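Subject: Re: Tallum cell in the cleaning programme, rostering and duties

To: Moulin site staff list
Date: May 10, 2026

Colleagues,

Several members of this list have asked for a written response to the message below, which was posted following the last staff meeting.

> The meeting notes say the Tallum cell will "take on bench cleaning where suitable." Could management
> please set out what that means for the 27 people now rostered on cleaning and waste sorting at Moulin?
> We would like to know whether hours will change, who answers for the work if it is done badly, and
> whether those assigned to the cell will be paid at the same classification.

On hours, no position is being removed under the present stage of the programme, and no rostered hours will be reduced before the review in December. Should the review recommend any change, it will be brought to this list and to the consultative meeting before a decision is made. Shift lengths at the Tultasano building are a separate matter and are not affected.

On duties, the task under consideration is the clearing of small debris from a bench surface into a lined bin. It is a limited portion of the cleaning role. Washrooms, corridors, kitchens and all work involving chemicals remain with staff. Those assigned to the cell will set out the work area, change the liners, stop the arms when required and record each stoppage on form 3106. We recognize that this is a different kind of labour from the one people were hired to do, and that minding equipment can be tiring in its own way. Assignments to the cell will therefore be limited to 3 hours in any shift.

The right arm works with a wooden-handled brush and the left with a plastic dustpan. Bread-like pieces and sponge pieces are both included in the task, and bins with black liners are placed at either side of the mat.

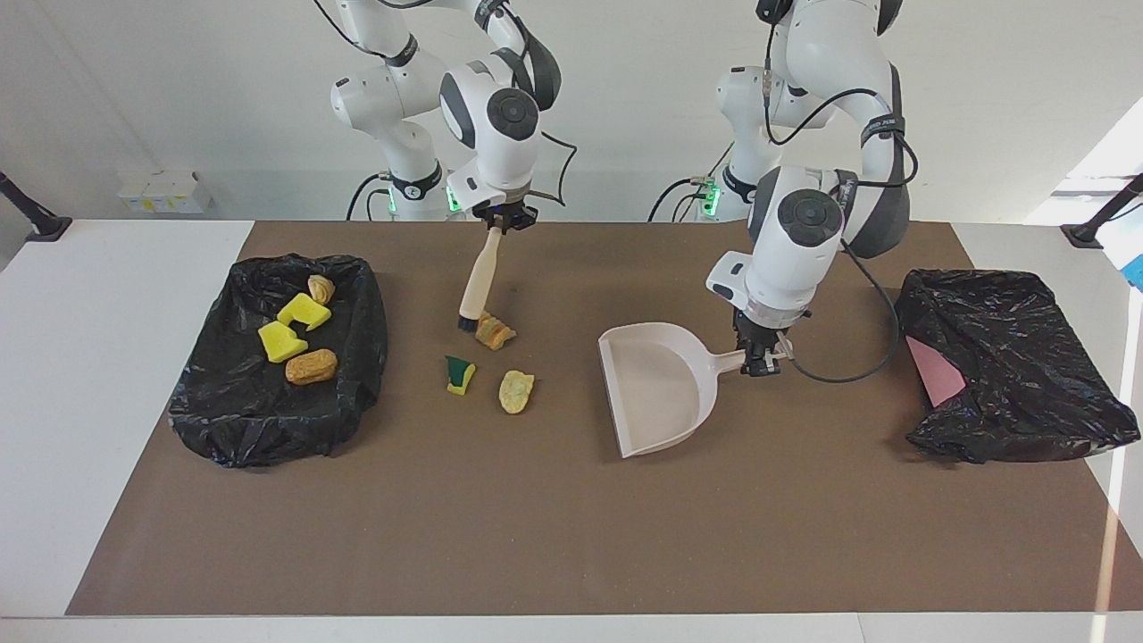 Alun Phillips asked that the record show his concern about pace: if the arms are slower than a person, staff will be expected to make up the difference elsewhere on the floor, and the roster as drafted makes no allowance for it.

That concern is noted and accepted in part. Supervisors have been instructed that bench areas assigned to the cell are not to be added to any individual's round. Where a bench has not been cleared by the end of a shift, it is to be reported and left for the next scheduled clean. Employees who are directed otherwise should advise the Amum coordination office in writing.

On responsibility, the employer answers for the standard of work done by the cell. An employee minding it will not be subject to a performance note for a fault of the equipment.

On classification, the current rate applies, with the equipment allowance added for every shift in which an employee is assigned to the cell. Training is paid time. The first session has 20 places, offered in order of seniority, and a second session will be scheduled if the first is filled.

Replies may be sent to the list or directly to the coordination office.

Workplace Programmes
Amum Coordination Office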